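Prozessor im LGA-Sockel ausbauen und wieder einsetzen

Werkstatt-Tipps, Abteilung Rechner. Zusammengestellt von Armindo Veloso

Ältere Bürorechner landen bei uns meist aus zwei Gründen auf der Werkbank: Der Lüfter läuft ständig auf voller Drehzahl, oder das Gerät schaltet sich unter Last ab. In beiden Fällen ist zuerst die Wärmeleitpaste zu prüfen. Der folgende Ablauf gilt für Desktop-Geräte mit LGA-Sockel, also Sockel mit Federkontakten auf der Platine und flachen Kontaktflächen am Prozessor. Bei PGA-Sockeln sitzen die Stifte am Prozessor, dort ist anders vorzugehen.

Vorbereitung

Netzstecker ziehen, alle Kabel abnehmen, danach den Einschalter einige Sekunden gedrückt halten. Das Gehäuse flach auf die Seite legen, Platine nach oben. Ein Ausbau der Platine ist für den Prozessorwechsel nicht nötig, solange der Kühler von vorn verschraubt ist. Das Netzteil bleibt ebenfalls an seinem Platz.

Benötigt werden:
Kreuzschlitzschraubendreher PH2, ausreichend lang
Isopropanol, mindestens 90 %
fusselfreie Tücher, kein Küchenpapier
Wärmeleitpaste
Antistatikband
Sockelabdeckung oder saubere Antistatikbox
gute Lampe, am besten mit Schwenkarm

Kühler abnehmen

Die Schrauben über Kreuz lösen, jeweils nur wenige Umdrehungen. Lüfterstecker an der Platine abziehen, dabei am Stecker fassen und nicht an den Adern. Sitzt der Kühler fest, ihn leicht hin und her drehen, bis die Paste nachgibt. Nicht hebeln. Vor dem Abschalten den Rechner kurz laufen zu lassen hilft, warme Paste löst sich leichter.

Alte Paste vom Heatspreader abwischen, solange der Prozessor noch verriegelt im Sockel liegt. Von außen nach innen arbeiten, Tuch oft wechseln. Es darf keine Flüssigkeit in den Sockel laufen.

Sockel öffnen

Den Ladehebel nach unten drücken, seitlich aushaken und langsam hochführen. Der Hebel steht unter Spannung und schnellt sonst hoch. Danach den Halterahmen aufklappen. Erst jetzt liegt der Prozessor frei.

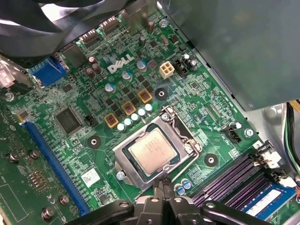
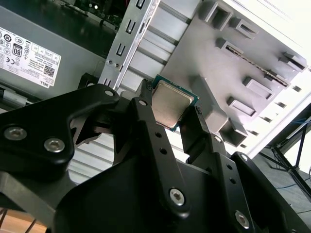
Den Prozessor an zwei gegenüberliegenden Kanten greifen und senkrecht abheben. Nicht schieben, nicht an einer Seite anheben und über die andere kippen. Die Federkontakte im Sockel verbiegen schon bei leichtem seitlichem Druck, und ein einziger verbogener Kontakt kann dazu führen, dass ein Speicherkanal ausfällt oder das Gerät gar nicht mehr startet. Gekippt werden darf der Prozessor erst, wenn er deutlich über dem Sockel ist.

Ablegen mit den Kontaktflächen nach oben oder in der Box. Die Kontaktflächen nicht mit den Fingern berühren. Ist es doch passiert, mit Isopropanol abwischen und vollständig trocknen lassen.

Sockel prüfen

Die Lampe flach von der Seite auf die Kontakte richten. Alle Reihen müssen das Licht gleichmäßig zurückwerfen. Eine dunkle oder besonders helle Stelle deutet auf einen verbogenen Kontakt oder auf einen Fremdkörper hin. Staub nur mit einem Handblasebalg entfernen. Pinsel und Wattestäbchen haben im Sockel nichts verloren – die Fasern bleiben an den Federn hängen.

Einsetzen

Markierung (kleines Dreieck) und Aussparungen am Prozessor mit dem Sockel abgleichen. Senkrecht absetzen, nicht andrücken. Der Prozessor muss ohne Kraft plan aufliegen. Rahmen schließen, Hebel herunterführen und einhaken. Ein spürbarer Widerstand beim Hebel ist normal.

Wärmeleitpaste

Ein erbsengroßer Punkt in der Mitte genügt bei den üblichen quadratischen Heatspreadern. Wir verwenden die Paste von Ospina, die sich auch bei kühler Werkstatt noch gut dosieren lässt. Die Zondley ist zäher und sollte vorher auf Raumtemperatur liegen. Kühler gerade aufsetzen, Schrauben wieder über Kreuz anziehen.

Probelauf

Lüfterstecker nicht vergessen, viele Geräte brechen den Start sonst mit einer Fehlermeldung ab. Im BIOS die Temperatur ablesen. An meinem letzten Gerät standen nach 9 Minuten 35 °C an, bei 27 °C in der Werkstatt. Steigt der Wert im BIOS stetig weiter, sitzt der Kühler schief und muss noch einmal herunter. In diesem Fall die Paste vollständig entfernen und neu auftragen.

Ergänzung von Rosário Gouveia: Die Kühlerschrauben vor dem Zusammenbau auf ausgerissene Gewinde prüfen. Ersatz passt nur bei gleicher Länge und gleichem Gewinde.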